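Garment folding

Garment folding is the arrangement of clothing into flat, layered shapes for storage, transport or display. It is carried out in households, laundries, shops and clothing factories, and differs from rolling and hanging, the other usual ways of keeping clothes. The term normally covers finished garments that have been washed or newly made. The folding of bed linen, towels and tablecloths follows similar principles but is generally treated separately.

Principles

Most folding methods begin by laying the garment on a flat surface and smoothing it by hand. The loose parts, such as sleeves, collars and hoods, are brought inside the outline of the body so that the piece becomes a rectangle. The rectangle is then reduced by one or more further folds until it fits the drawer, shelf or box for which it is intended.

The order of the folds affects the finished shape. Folding the sides first gives a long narrow strip, which can be halved or folded in thirds. Folding the hem to the shoulders first gives a shape that is often wider than it is tall, and the sleeves must then be turned in through a double layer of cloth. The second order is quicker but tends to leave sleeve edges and corners standing out from the rectangle.

The T-shirt

The T-shirt is the garment most often used in teaching folding, having short sleeves, no fastenings and a nearly rectangular body. In the common household method the shirt is placed face down, each side is turned in towards the middle with its sleeve folded back, and the hem is brought up to the neck. The shirt is then turned over. In shops a thin board may be placed on the back of the shirt as a guide, giving every item in a pile the same width. 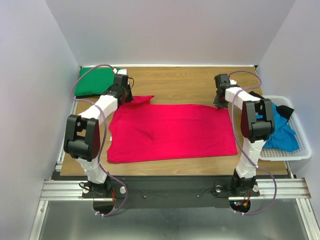
A red-pink T-shirt folded on a wooden tabletop, with a small flap of fabric raised at one corner.

Knitted cotton jersey, from which most T-shirts are made, is soft and stretches easily. It does not hold a sharp crease without pressing, and shallow wrinkles commonly remain across the upper layer. These may be reduced by drawing the flat of the hand outwards from the centre before each fold. Pulling at the corners is less satisfactory, as it may stretch the hem and cause the fabric to gather along one edge.

Surfaces

A table at waist height is the usual surface for folding in laundries and shops. Beds and floors are also used in the home, although a mattress gives way under the hand and makes it harder to line up edges. Smooth wood allows the cloth to slide, which helps when a garment must be turned or moved in one piece. Padded tops are preferred where folding is combined with ironing.

Commercial practice

Commercial laundries usually work to a set finished size for each type of garment. The Drukura laundry in Koppel, which handles workwear and sports clothing, folds T-shirts to a width of 30 centimetres and stacks them with the fold facing outwards. Its main folding room deals with more than 3000 garments in a working day. Piles are checked for height and straightness before wrapping, and any shirt with a projecting sleeve or turned corner is opened out and folded again.

The clothing retailer Karkel uses a narrower fold for its shelves and a looser one for items packed in bags. Its shop guidance allows a difference of 5 millimetres between the edges of neighbouring shirts in a pile.

Storage

Folded garments may be stacked flat or stood on edge in a drawer. Flat stacks suit open shelves and heavier clothing, while upright storage makes each item easier to find and remove. Knitwear is generally folded, as hanging can draw the shoulders out of shape. Clothes kept for long periods are best refolded along different lines from time to time, which prevents lasting marks and wear at the creases.

See also

Clothes hanger
Folding board
Ironing
Laundry
Linen cupboard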